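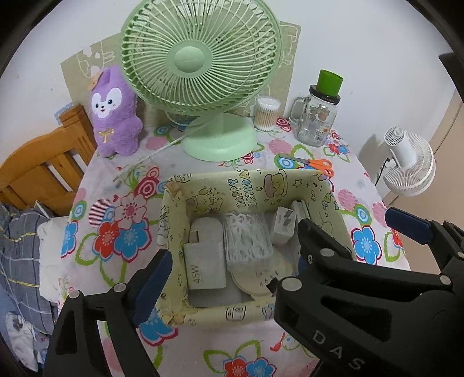

Fig. 1. Fabric storage box with printed lettering and line drawings, on a floral tablecloth.

Reading the Printed Household: Lettering on Everyday Things
Handout for Week 4

Welcome back, everyone. Last time we ended in a bit of a hurry with the shop signs, and I promised that this week we would come indoors. So we're leaving the street behind and looking at words printed on the things people keep at home: boxes, tins, towels, mugs, calendars, tea caddies, the lot. I have a great fondness for this material and will probably run over, so please eat something before you come.

Where we left off
You'll remember that a shop sign has a job to do at a distance. It has to be read by someone walking past who may not care. Household lettering is read up close, by the same few people, hundreds of times, until they stop reading it at all. I'd like you to hold on to that thought, as most of what follows grows out of it.

Three kinds of household words
Labels name the contents. FLOUR, SUGAR, TEA. The older ones in our study set come from the Gorkska enamel works, and the lettering was done with stencils, which is why you find small breaks in the strokes of the A and the R. Do look for these - they are lovely once your eye is in.
Greetings speak to somebody. HAPPY BIRTHDAY in black letters on a cream fabric box (Fig. 1) is a greeting, and so is WELCOME on a doormat. A greeting belongs to an occasion, yet the object carrying it may be in use all year long. In your reading, the chapter on Neltura calls this "the leftover greeting," and I think the phrase is a good one, though I don't agree with everything the chapter does with it.
Mottoes give advice. Samplers are the classic case, and we'll spend the second hour on those.

Some objects are hard to place. Is a mug that says DAD a label or a greeting? We had a wonderful argument over this last year and I won't spoil it for you by giving my own view.

Letters and drawings together
When words share a surface with pictures, ask which one you could remove. A cake drawn beside a birthday greeting repeats the message, and we call that a doubling picture. A windmill on a flour tin adds something the word doesn't say (where the flour came from, or where we'd like to think it came from), and we call that an extending picture. Stars, dots and borders usually go under "fill." I used to hurry past fill, and I was wrong to. The Zurkness pattern books have 229 plates, and 158 of them are nothing but fill! Somebody cared a great deal about those little stars.

For the workshop
Bring one object from home with words on it, or a clear sketch if it's too big to carry. Write down the exact wording, capitals and all, and then make a note of the style: with serifs or without, even or uneven, drawn by hand or made to look that way. That last pair is trickier than it sounds, so a question mark is a perfectly good answer.

Reading
Okafor collection guide, introduction and section 11. Skim the Neltura chapter if you're short of time, but please do read the footnotes.
The written piece is still 1,000 words, due at the start of class in Week 6. Captions don't count toward the total.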